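Panagiotou utensil holder in mint green: a long review of a small thing

Posted 12/10/2021 by Fotis Karras

I have been meaning to write this one up for ages, and every time I sit down to do it I end up washing spoons instead. So let me get it out of the way, because a few of you asked after I mentioned it in the comments on the dish rack review (thank you for all the kind words on that one, by the way, I read every comment even when I'm slow to answer).

The holder is plastic, mint green, with one flat side that has rows of little star cutouts and a few bigger ones shaped like gourds. I bought it at Batuvia, the housewares store out past Barbridge, on a day when I had gone in for dishcloths. My old holder was a stoneware crock that had belonged to my aunt in Trollthorpe, and I loved that crock, but it weighed as much as a small dog and water sat in the bottom of it no matter how well I shook things off. There was always a ring of gray something down there. I cleaned it out every week and every week it came back.

So the first thing I cared about was air, and on that score I'm a happy customer. The stars let plenty through, and the gourds even more. I can put a spoon in after supper that still has a drop or two on the handle and by morning it's dry. I do keep a folded cloth under the holder, mostly out of habit from the crock days. 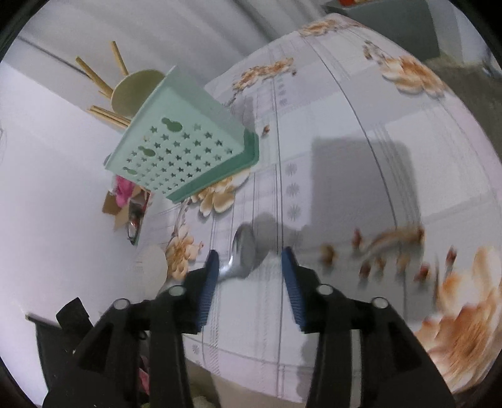 The other thing I wanted was something that would look cheerful with the flowered tablecloth, the pale one with the peach and orange blossoms, which has been on our table since my wife found it at a church sale and which I'm not allowed to replace. Mint green and peach sounded like a risky combination to me in the store. I stood in the aisle for a good long while trying to remember just how orange those flowers are! But the two get along beautifully, and my sister-in-law, who notices these things, asked if they came as a set.

Now for the grumbles, and there are a few. It's light. That's lovely when you're carrying it to the sink with one hand, but if you load it up with the long ladles and they all lean the same way, over it goes. Mine has tipped more than once with a great clatter, and I've learned to put the heavy pieces in first and let them lean against each other. For everyday stainless spoons and forks it's perfectly steady. I wouldn't ask it to hold a rolling pin, though I did try.

Then there's the cleaning. The stars are pretty, but they are small, and if you splash tomato sauce anywhere near them you'll be going in with an old toothbrush. The gourds are easy, a corner of the dishcloth does it. I soak the whole thing in warm soapy water every couple of weeks and give the star side a good scrub, and it comes up nicely. The color hasn't faded that I can see, and I've had it since last November, on a windowsill side of the table where it gets the morning sun.

One more small point for anyone with thin-handled teaspoons. A skinny handle can poke into one of the gourd openings and catch there, and you give it a tug and the whole holder comes along with it. Put them in bowl up and jiggle them a little as they go down. My spoons are plain stainless ones with oval bowls and they've never given me trouble, it's the fancy little dessert set that does it.

Would I buy it again? Yes, and I nearly did, as a housewarming present for my nephew, except that the store only had it in brown that day and brown didn't seem like much of a welcome. I'll try them again before the holidays. I'm giving it 4 stars out of five, with the missing one for the tipping.

The crock is on the back porch now with a geranium in it, and doing very well out there.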